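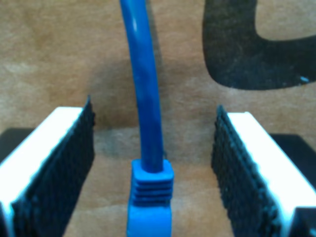 Zodwa Mkhize
Sun 30 December

This week I changed the internet in my mother's apartment from wireless to cable, and I promised to some people that I will write how it went. So, a thread. I am not a technician, please be patient with me and with my English.

Zodwa Mkhize
The apartment is in Brutville, in one of the old buildings by the river. The walls are very thick. My mother has the router in the hallway near the front door, where the phone line comes in, and she watches her programs in the last room. Between them there are 3 walls and a bathroom with tiles.

Zodwa Mkhize
For years she told me on the phone "the picture is stopping again." I bought her a new router. Then I bought a repeater. With the repeater the signal looked full on the screen, but the calls were still breaking every evening. I think now that it was repeating a bad signal very loudly.

Zodwa Mkhize
My neighbor in Plevov, who did this work before he retired, asked me one question: "Does the television move?" No, it does not move. "Then why is it on wireless?" I had no answer for him.

Zodwa Mkhize
So the plan was simple. One long cable from the hallway to the last room, a small switch behind the television, and from there two short cables: one for the television, one for the old computer where she plays cards.

Zodwa Mkhize
About measuring. I measured the floor with a tape and I was very proud. I forgot that the cable must also go up around each door and down again. Please measure along the door frames too. I had to go back to the shop in Flavthorpe the next morning, and it is not a short trip.

Zodwa Mkhize
In the shop they ask you which category you want. For a normal home, Cat 5e or Cat 6 are both fine. Cat 6 is often a little thicker and does not like to bend as much. If you must go around many corners, touch it with your hand before you pay.

Zodwa Mkhize
I also learned to look at the plug. Some plugs have a soft cover over the end, which they call a boot. It protects the place where the cable enters the plug, and often also the small plastic clip. I have broken this clip on many cables by pulling them backwards under a carpet. After that the plug stays in the hole only if it wants.

Zodwa Mkhize
But be careful, a thick boot can be a problem when the holes are close together. On my mother's router I had to leave one place free between two cables. She has enough places, so it is not important for us. For you maybe it is.

Zodwa Mkhize
For fixing the cable to the wall I used the small clips with a nail. Do not hit them until the cable becomes flat. It should still be able to slide a little. I took out 2 of them and put them again, because I was too enthusiastic with the hammer.

Zodwa Mkhize
My mother did not want to see any cable in the living room. We discussed it for longer than the work itself. In the end it goes behind the big cabinet and then above the baseboard, and she has put a plant in the corner. She says the plant was always going to be there.

Zodwa Mkhize
Somebody will ask why I did not drill. I was afraid of the walls. In that building the electric wires do not go where you expect, and the last person who drilled there (my uncle, in March) left the whole floor without light until the evening.

Zodwa Mkhize
The result: the video calls with my sister in Pollock are clear, also in the evening. The television did not stop once while I was there. I switched off the repeater and my mother asked if she can give it to the lady downstairs. I said please do not do this to her.

Zodwa Mkhize
One thing I did wrong and will correct on my next visit. I did not put any label on the ends. Now behind the television there are cables that look the same, and if she unplugs one for cleaning she will call me. A piece of tape with a word on it is enough.

Zodwa Mkhize
A reply to the question about powerline adapters: yes, I thought about them. I have no experience with them, and the electricity in that building is what I described above. If you have used them in an old house, please write how it was, I would like to know for my own apartment.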